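How Do You Pick the Right Hand for a Robot?
A read-along for curious kids, by I-hsuan Lau
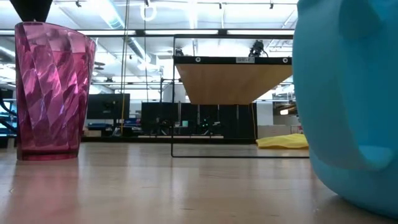

Your own hand is so good at its job that you probably never think about it. You pick up a grape without squashing it, and a minute later you haul a heavy backpack off the floor, and you use the very same fingers for both. A robot arm doesn't come with a hand like that. Somebody has to choose one and bolt it on, and choosing is harder than it sounds, so people set up little tests with everyday things from the kitchen cupboard. Take a tall pink plastic cup, the kind with diamond shapes twisting all around the outside. It is wider at the top than at the bottom, and light shines partway through it. To you it's a cup. To a robot it's a pretty tricky puzzle! Where should the hand come down? How hard should it squeeze? Which part of all that shiny pink is the real edge, and which part is only a bright streak of light?

First, a word you'll need

The hand of a robot is usually called a gripper. Some grippers have two flat fingers that open and close, like the tongs you use to pick up corn on the cob. Some have three or four soft fingers that curl in. Some have no fingers at all and hold on with a suction cup, a bit like a plunger, only much smaller and (I promise) much cleaner.

The testers I visited in October, at a place called Kevport, were comparing two grippers. They call the first one Wernier. It has two stiff fingers with rubber pads on the tips. The second is called Fernuria, and its fingers are soft and bendy, so they wrap a little around whatever they touch. I asked why they had such grand names and was told that "Gripper A" and "Gripper B" kept getting mixed up at lunchtime, when everybody was talking with their mouths full.

The cup test

The cup test goes like this. The cup stands on a table. The arm moves over it, comes down, closes the gripper, lifts the cup as high as a ruler is long, waits while you could say "one hippopotamus, two hippopotamus," and puts it down again standing up. If the cup tips over at the end, that try is a miss, even if the lift was beautiful.

You might think once is enough. But have you ever thrown a ball of paper into the wastebasket from across the room, first try, and then missed the next nine? One good throw doesn't tell you much. So each gripper gets 200 tries with the same cup, and every time the cup is put down in a slightly different spot. Wernier ended up with 209, and that's a funny story, because the person pressing the button went to get a glass of water and forgot to tell the computer to stop. The extra tries were left out so the comparison would be fair.

Being fair matters a lot in a test. Both grippers have to use the same arm, the same table, and the same cup. Suppose you and your cousin wanted to find out who was the faster runner, but your cousin got to wear sneakers and you had to wear snow boots. You'd complain, and you'd be right!

What about the sloping sides?

Put your two pointer fingers on either side of a cup that gets wider toward the top, and press gently. Now lift. Which way does the cup want to slide? If your fingers are low down, the wider part above them can't drop through, so the cup sort of sits on your fingers. If you hold it near the rim, you have to press harder, and a thin cup may bend.

Robots have the same trouble. Wernier, with its stiff fingers, did very well when it came down exactly in the middle. When it was a little off to one side, one finger bumped the cup before the other did and pushed it over. Fernuria didn't mind so much about being off to one side, because soft fingers give way. It was slower, though, and when it let go it sometimes gave the cup a tiny tug, and then the cup wobbled, and everyone in the room held their breath.

How does the robot know where the cup is?

It needs eyes, and a robot's eyes are cameras. A camera can be fixed to a stand so that it looks across the whole table, or it can ride along on the arm, close to the gripper. The first kind sees more. The second kind sees better up close, but it can lose sight of things, just as you can't see your whole breakfast with your nose in the cereal bowl.

See-through things are hard for both. When light goes through a cup and bounces off its corners, the camera gets bright patches and dark patches that change as the arm moves. The computer has to guess which patches belong together. A plain cardboard box is much kinder.

So which gripper won?

I wanted to know that too, and I kept asking. The answer I got was, "It depends what you want it to do." If the cup will always be in nearly the same place, Wernier is quick and neat. If the cup could be anywhere, Fernuria is the one to pick. There is a third gripper on the way, nicknamed Ho, with one stiff finger and two soft ones, and I can't wait to hear how it does.

Try it at home

You'll need a plastic cup, a pair of kitchen tongs, two clean sponges, and two rubber bands. Pick up the cup with the bare tongs ten times, moving the cup a little each time, and make a mark on paper whenever you put it back down standing up. Then fasten a sponge to each tip of the tongs with a rubber band and do ten more. After that, try it with one eye closed. Use an empty cup, please, or at least do it over the sink.

Words to remember

Gripper: the part of a robot that takes hold of things.
Try: one go at a test, from start to finish.
Fair test: a test where you change one thing and keep everything else the same.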